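Do we need another plaza?

17 May 2022

I went to the second consultation evening for the Gesar site last week and came home grumpier than I went. The site held a row of garages from 1942, and the plan is for what Clelard call a "civic square". There was a slide with 50 cartoon people on it, all laughing, two of them flying kites.

I've lived near enough of these things to have my doubts. Who is it for at four o'clock on a wet afternoon in August? I asked. The man from Clelard said "everyone".
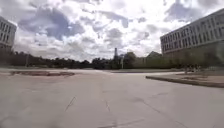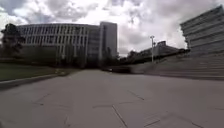 My objection is to the word "flexible". It was used all evening, and as far as I can tell it means no benches, no toilets and no shade until somebody else pays for them. What you get is pale concrete under a big cloudy sky, with the seams between the slabs for decoration. Put a market on it, they say. Which market? Dinesh Talukder had a stall at Tapsell for years and reckons he wouldn't unload a van on a square with no water tap.

Lutfa thinks I'm being unfair and that kids will find a use for it. Maybe - kids found a use for the garages too.

The plans are up in the library, all 122 pages. I've got as far as drainage. Comments go to the planning office in writing, and I've sent mine, mostly about the toilets.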